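Sim notebook, August, hanger task
Started 9:40, coffee already a problem

Goal for today: find out whether the contact-gated release is better than the timer release, or whether I just like it more because I wrote it.

Recap for whoever reads this after me. The policy hangs a hanger on the rack bar and then has to let go. Under the timer version it opens the gripper a fixed number of steps after the hook crosses the bar. Under the gated version it opens only when the sim reports contact between hook and bar for 8 steps in a row. The timer version came from the Hanrahan code and has the virtue of being four lines long. The gated one is longer and has my name all over it, so I'm being careful.

Setup is the Retel room, two arms, two hangers, standard rack. Physics step unchanged from last month. I did finally fix the friction on the bar, which somebody (me) had left at the value for the tabletop. Everything run before that fix is now decorative.

124 episodes per condition, same seeds for both. Start poses jittered the usual amount, rack yaw jittered a bit more than usual. Success = hook over the bar and hanger still there when the episode ends. A hanger swinging like a church bell counts, as long as it's on.

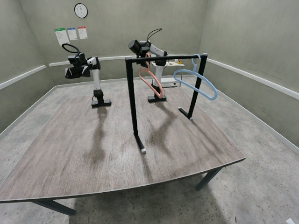 Hanger rack in the Retel room. Right arm at the pink hanger's hook, left arm with nothing in its gripper.

11:15. Timer condition done. 51 failures out of 124. Went through all 51 by hand, which took longer than running them. Most are the release firing while the hook is over the bar in the geometric sense and nowhere near resting on it. The check only asks whether the hook's reference point has passed a plane. The plane is infinite. The bar, sadly, is not, and a few of the hangers got "hung" on the air past the corner cap.

Second failure type is drag: gripper opens fine, a finger catches the hook on the way out, hanger comes along for the ride. I would have guessed this was rare. It is not rare.

1:30. Gated condition done. 7 failures. I was pleased for nearly a minute and then looked at episode lengths. In a good number of the successes the arm sits at the bar pushing down, waiting for its steps in a row, losing contact for one step and starting the count over. It gets there in the end. On a real arm that is a lot of leaning on a rack, and the Bultwood rack is not bolted down. Note for the writeup: report completion time next to success, or someone at Asgate will ask and they'll be right.

All 7 of the gated failures are drag. So the gate fixes the early release completely and does what it can about drag, meaning it waits until the hanger is settled before the finger yanks it off. Fewer of them, same mechanism.

2:10. Tried letting the contact count decay by one on a missed step, where before it went back to zero. Ran it on a handful of seeds only. Waiting looks shorter and I didn't see a new failure, but a handful is a handful, so no number goes in the table until the full set has run.

Also tried backing the gripper out along the hook's own plane before any sideways motion. This needs the hook orientation, which I am reading straight out of the sim state like a cheat. Worked on every drag seed I gave it. Has to be redone with the estimated pose before it counts for anything, and the estimated pose gets vague exactly when the fingers are wrapped around the hook. Leaving it switched off in main. Flag is retreat_in_plane, please don't turn it on and then tell me the results are great.

Lost most of the 3:00 hour to the left arm. It only feeds hangers in this task, but its idle pose was still being included in the action loss, so we've been training it very hard to do nothing. Masked now. Doesn't touch today's comparison, both conditions used the same checkpoint.

To do
- full 124 with decaying count
- put end limits on the bar check, then rerun the timer condition so the baseline gets a fair shot
- completion times for both conditions
- retreat with estimated pose
- ask Bultwood what the rack weighs
- delete the pre-friction-fix runs before I quote one by accident

Queue is set for overnight. Disk was at a worrying level when I left it.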